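Svenja Oberholzer keeps her coffee beans in a cup. No bag, no tin with a rubber seal, just a glass cup with two walls and a little see-through handle, filled the night before and left out where she'll find it at six in the morning.

"I like to see what I've got," she says, already pouring me something from a pot she won't let me call an experiment. "If I have to open a cupboard to find the coffee, I'm too sleepy to do it right."

Oberholzer has been running her home tasting table in Mumstead for long enough that people drive over from Zumbridge for it. It began with four neighbors and a borrowed grinder. Last year she poured for 343 guests, a number she knows because every one of them signs a school notebook by the door. They come for the coffee, and then they stay to talk about the cups, which I completely understand. I stayed for two hours!

She is wonderfully stubborn about glass. She bought her first double-walled cup from Haslinger, the housewares shop on the hill, and broke it within a week. The second one lasted. "You hold it and your fingers don't burn, and the coffee looks like it's floating," she says. "I was sold. I went back and bought gifts for my whole family. My brother uses his for toothpicks, but that's his business."

Dark roasts are her weakness. She gets hers from Vilmos Kerekes, who roasts under the name Brika in a converted garage and delivers in person. He turned up halfway through our talk with a paper sack under his arm and pulled up a chair.

"She calls me and says, darker," Kerekes told me. "I say, Svenja, any darker and we are selling charcoal. She says, a little darker." He roasts her batches in April for the whole spring and then changes the blend when the weather turns. He won't say what's in it. I asked three times.
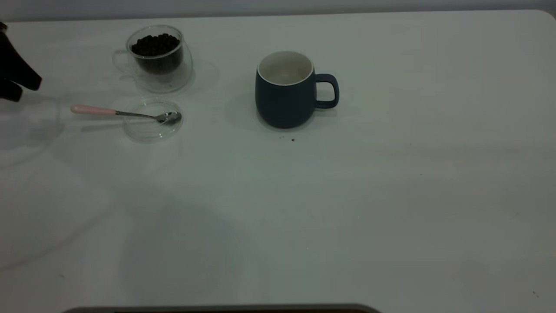
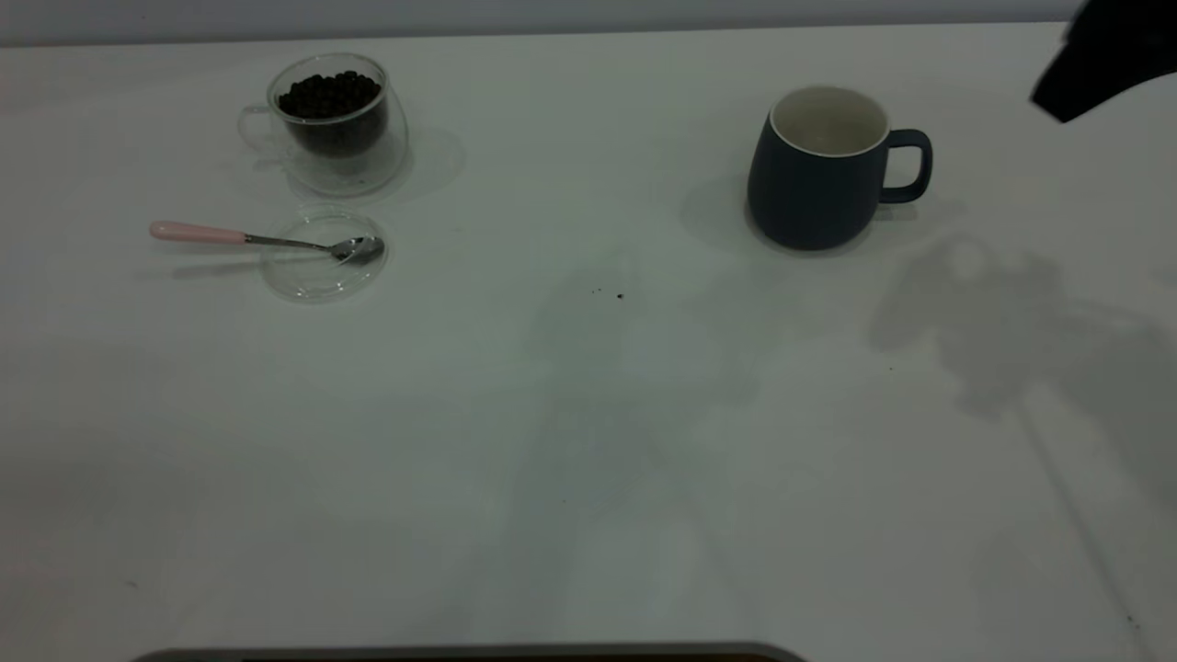 Dark-roasted beans in the double-walled cup, with the pink-handled teaspoon laid across clear glass.

The spoon deserves its own paragraph. Oberholzer has a drawer of about 50 teaspoons, and the pink-handled one is the one she reaches for. "It's small, it's light, it's a bit silly," she says. "Every table needs one silly thing on it." She scoops beans with it too - slowly, a few at a time - and she says the slowness is half the pleasure. Kerekes, who weighs everything to the gram, looked at the ceiling while she explained this.

They do agree on the table. Both want it white and both want it clear of clutter. "On a dark table I can't judge the beans," Kerekes says. "On white, I see if one is pale, if one is chipped. I pick it out." Oberholzer's reason is simpler. She likes how clear glass nearly disappears on a white top, so that the coffee seems to be standing there by itself.

I asked what she'd tell somebody who wants a corner like hers at home. "Start with one cup you love," she said. "Then buy good beans, and buy less than you think you need." Kerekes objected loudly to the last part, and she topped up his cup until he stopped.

The next tasting is open to anyone who calls ahead, and there are 31 places. Bring your own spoon if you feel strongly about it. Some people do.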